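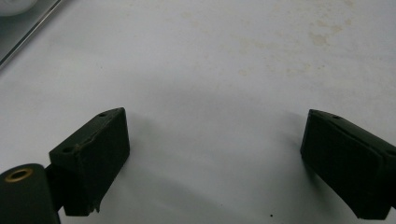

Wrist view, fingers open over the white surface. Note lower right corner of left finger.

Ticket 79: Left finger pad chipping, grip width drifts
Product: Zarnex hand-held gripper
Opened by: Celina Wilczyńska, Trillum
Status: Waiting on parts

Problem
Closed width reads 6 mm with nothing between the fingers. It should read 0. The error comes back after every re-zero, usually within 50 cycles. Started in August after we changed to the Baran finger set.

Checked so far
Re-zeroed with fingers open, then closed. No change after restart.
Swapped the cable for the one off our Wister unit. Same reading.
Tightened the screws on both fingers. The left one took a quarter turn, the right one was already tight.
Looked over the left finger. The material is chipped or frayed at the lower right corner and a small jagged bit sticks out past the bottom edge. There is also a lighter seam or scuff near the top edge. I can't tell if that is wear or from the print.

Reply from support, 2:15 PM
Please stop using the left finger until it is replaced. Do not file the corner down, it changes the closing face. Send the firmware version and the cycle count.

Update from Celina, 3:40 PM
Firmware is 76. Cycle count was cleared at the last re-zero so I don't have a total. Left finger is off the tool and bagged. Please ship a matched pair.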